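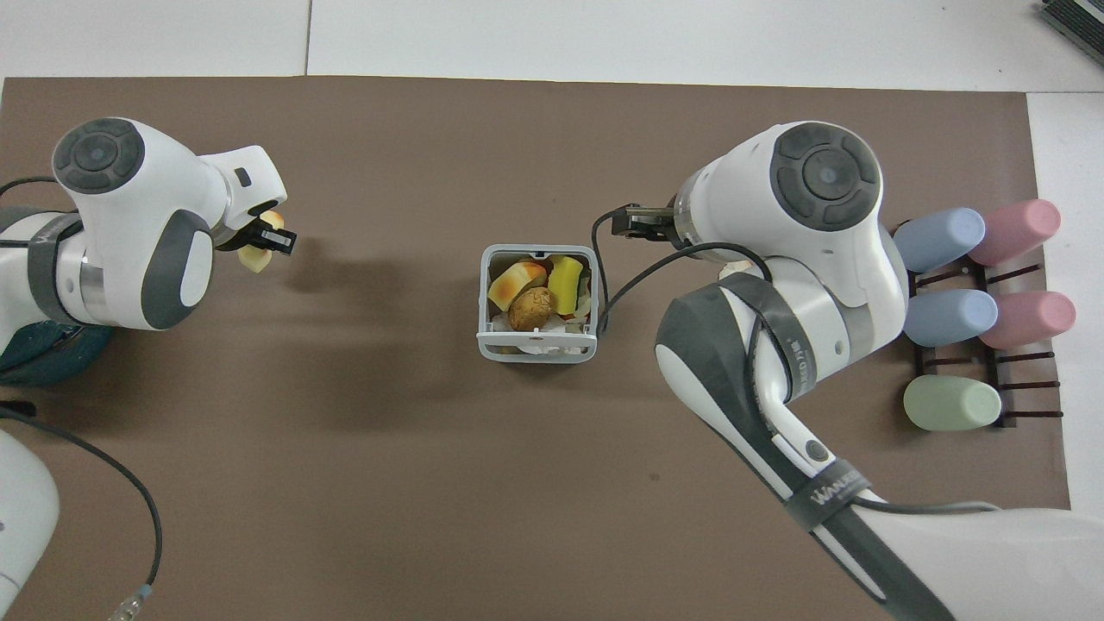

Kitchen and Counter Chores – Progress Report to Riltell

13 Apr 2025 | By the Kurard bench group
Last updated: version 2, with the lid section rewritten

When Riltell agreed to fund this work in September, the question you asked us was a plain one: can a pair of robot arms do the small jobs that fill up a day in a kitchen or behind a shop counter? Our answer then was "some of them, slowly." Our answer now is "more of them, still slowly, and with a few surprises," and we are very happy to be writing that second sentence.

We have been working on two chores since the last report. The first is packing food pieces into a small container, the kind of job you would do when making up a lunch or filling an order at a deli counter. The second is putting cups on a rack and taking them off again. Both happen on the same table at the Oksanen site, so we can switch from one to the other without rebuilding anything. That alone has given us back a lot of working time.

Since September we have logged 3454 single attempts, where an attempt means one piece picked up and put somewhere. Most of those were food pieces. We have also made 146 full runs, from an unpacked start to the last piece in, with no one allowed to touch the table in between. The goal we set with you was 500 full runs by the end of the grant, so we are behind on that number. We lost most of the winter to a gripper problem that is described further down, and the pace since then has been much better.

Packing

Picking up a single piece is close to being a solved problem for us. Blocks are easy. Wedges and slabs are harder, mainly when they lie flat, and the arms have become much better at taking them by the edge. The part that still needs work is the end of the job. An almost full container leaves very little room for two fingers and a piece of food, and the gripper wants to be exactly where the last piece is already sitting. People get around this without thinking – they nudge things over with a knuckle. Our arms have only lately begun to nudge, and it was a real pleasure to watch the first time it happened without any help from us.

Crinkled and leafy shapes are the other weak spot. They fold over when they are let go and do not always stay where they were put. We count a run as good if everything ends up inside and the container could be closed over it. By that rule the leafy pieces cause more failed runs than all the others together.
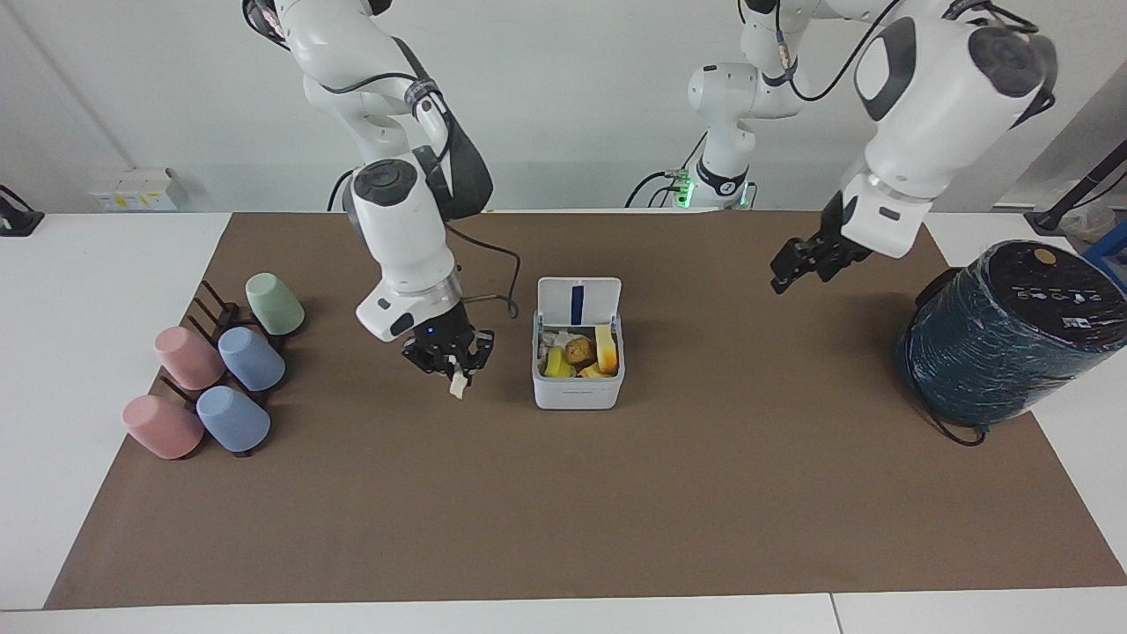
The lid has turned out to be a chore of its own. In our first plan it was one line: "close lid." In practice it needs one arm to steady the container while the other brings the lid over, and if the steadying arm presses too hard the whole thing slides away. We now treat it as a separate skill with its own practice sessions. We have left it out of the full-run count for the moment, and we would like to add it back once it works on most tries.

Cups

The cup rack was meant to be our easy chore, something to run while we sorted out the packing. Taking a cup off a peg is indeed easy. Putting one on is a test of patience. The peg has to meet the open end of the cup at the right tilt, and from most angles the cup itself hides the peg from the camera. We tried coming in from the side, then from above, and have settled on a slow slide along the line of the peg. It looks fussy, but it works far more often than anything we had before.

What held us up

The gripper fingers we began with slipped on smooth plastic. We spent too long trying to fix this in software before changing the fingers, and we should have made that change weeks earlier. The move to the new version of Zollivance, which plans the motion for both arms, also cost us some days. It has paid off. The arms now wait for each other properly, and near misses over the middle of the table are rare.

Where this leaves the bigger question

A shop could not use this today. A person packs the same container many times faster and does not need the table laid out with such care. Speed worries us less than it did, though. The arms were set to move slowly on purpose through the winter, and we have only started to raise the limit. The harder gap is variety: a new container or a new shape of food still means a round of practice before the results are any good.

Next steps

We will put most of the coming period into full runs, to close the gap to 500. Lid practice continues alongside. We also want to try both chores back to back in one run – pack the food, then clear the cups – and we would be glad to have someone from Riltell at Oksanen for that. Please let us know which weeks would suit you, and we will keep the table free.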